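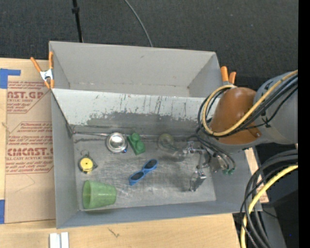 Why Do Things Wear Out?

Stindon Museum Learning Pages
For readers aged 8 to 11
Text by Efa Prothero, with advice from Osian Bowen, Keeper of Everyday Objects

Look closely at an old door handle, a school chair or the sole of your shoe. Each one has changed a little since it was made. Corners become rounded, paint becomes thin and shiny surfaces become dull. Scientists and engineers call this change wear.

Wear is usually very slow. A single footstep takes away far too little stone for anyone to see. After many years of footsteps, a stair may have a dip in it as deep as a soup bowl.

What is a surface?

The surface of an object is its outside layer, the part that meets the air and everything else. Some surfaces feel perfectly smooth when we run a finger over them. Under a powerful microscope, even a polished spoon has tiny hills and valleys.

When two objects touch, the hills on one press against the hills on the other. If the objects then slide, the hills catch and drag. The force that resists the sliding is called friction. Friction is useful to us every day. It lets us walk without slipping, hold a pencil and stop a bicycle. It is also one of the main causes of wear.

Kinds of wear

Scratching
A scratch is made when something hard is dragged across something softer. The hard object ploughs a narrow groove, much as a farmer's plough does in a field. Grit and sand are very good at making scratches. A grain of sand is often harder than the plastic, paint or metal it is rubbed against, and this is why spectacles should be rinsed before they are wiped.

Rubbing away
Sometimes a surface is rubbed over a wide area and no single groove can be picked out. The top layer grows thinner until the layer below begins to show. You may have noticed this on the knees of trousers or on the letters of a well-used keyboard.

Sticking and tearing
When two pieces of metal are pressed together very hard, the tiny hills can join for a moment. As the metals move apart, small pieces may be torn from one and left on the other. Oil and grease help to prevent this by keeping the metals apart.

Bending again and again
Take a paper clip and bend it backwards and forwards. After several bends it will snap. Small cracks have grown inside the metal with every bend. Engineers call this fatigue. Aeroplane wings, bridges and railway wheels are all inspected for it.

Weather and water
Rain, frost and sunlight wear things as well. Water enters a crack in a stone, freezes, swells and pushes the crack wider. Sunlight fades cloth and can make some plastics brittle. Iron that is left damp will rust, and rust flakes away easily.

Hard and soft

Hardness tells us how well a material resists being scratched. In the nineteenth century a scientist named a simple scale for minerals, running from 1 to 10. Talc, which can be scratched with a fingernail, is at 1. Diamond is at 10 and can scratch every other mineral on the list.

A hard material is not always a strong one. Glass is hard, yet it breaks when it is dropped. Rubber is soft, yet a rubber tyre can travel a very long way before it must be changed. People who design objects must choose a material to suit the work it will do.

What wear can tell us

There are 2,196 everyday objects in the Stindon collection, and almost all of them show some wear. Our curators study these marks with care. A wooden spoon worn flat on one side was probably used by a person who always held it in the same hand. A toy cart with no paint on its handle was pulled along a great deal.

One of the best places to look for wear is the tower staircase. It has 191 steps, and the lower ones are the most worn. Osian Bowen believes that many visitors in the past climbed a short way, felt tired and turned back. On the narrow part near the top, the dip in each step lies close to the outer wall, where there is more room for the foot.

For this reason the museum does not try to make every object look new. Cleaning too hard would remove the marks that help us to learn about the past. Curators remove loose dust with a soft brush and leave the old scratches alone.

How people slow wear down

Wear cannot be stopped completely, but it can be slowed. Paint and varnish cover a surface so that the covering wears first. Oil lets moving parts slide. A doormat collects grit before it reaches the floor. Some machines have a cheap part that is meant to wear out and be replaced, such as the brake blocks on a bicycle.

Try it yourself: the rubbing test

You will need a piece of sandpaper, a stick of chalk, a wax crayon and a wooden lolly stick. Ask an adult before you begin.

1. Lay the sandpaper flat on a sheet of newspaper.
2. Rub the end of the chalk along the sandpaper 30 times. Press gently.
3. Do the same with the crayon and then with the lolly stick, using a clean part of the sandpaper for each.
4. Put the 3 items in order, from the most worn to the least worn.
5. Look at the powder or shavings left behind. Write down the colour and size of the pieces.

Try to press equally hard each time so that your test is fair.

Words to remember

Brittle: likely to snap or crack without bending first.
Fatigue: damage caused by bending or loading something many times.
Friction: the force that resists sliding between two surfaces.
Hardness: how well a material resists being scratched.
Wear: the slow loss or damage of a surface through use.

School groups may handle worn objects from the collection on Friday mornings during term. Teachers should write to the Learning Office to book a place.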